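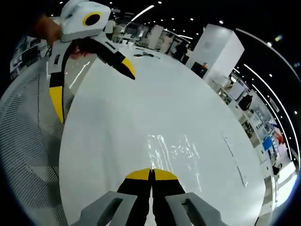 Gunau Recipe Cards, README

Gunau is a set of 3,183 handwritten recipe cards, typed up and put into one big table. Most came from two kitchens and a shoebox. Rezaul Navaratnam did the typing. Catinca Costache did the arguing over handwriting, and won more often than she lost.

Files

cards.csv - one row per card
units.csv - what we think "a glass" meant, by household
unreadable.txt - 26 cards that beat us both

Columns

card_id: a number. The gaps are duplicates we removed. There were a lot of plum dumplings.
title: as written, spelling and all. "Good Cake" and "Good Cake (better)" are separate recipes.
source: Cârstea or Palari, after the two kitchens. The shoebox is filed under Palari, over objections.
ingredients: split by semicolon. Please don't ask about the commas.
method: often one word. Often that word is "bake."
notes: stains, crossings-out, remarks about sisters-in-law.

Known problems

Oven heat is given for 13 of the soup recipes and hardly any of the cakes. Cards in pencil have more mistakes than cards in ink. Butter amounts are copied as written and should be read with courage.

Changes

July 2018: second release. Fixed the salt column, which had been the sugar column.

Use

Free for any purpose, including dinner. If you can read anything in unreadable.txt, send the card number and your best guess to Rezaul. Catinca will want to see it too.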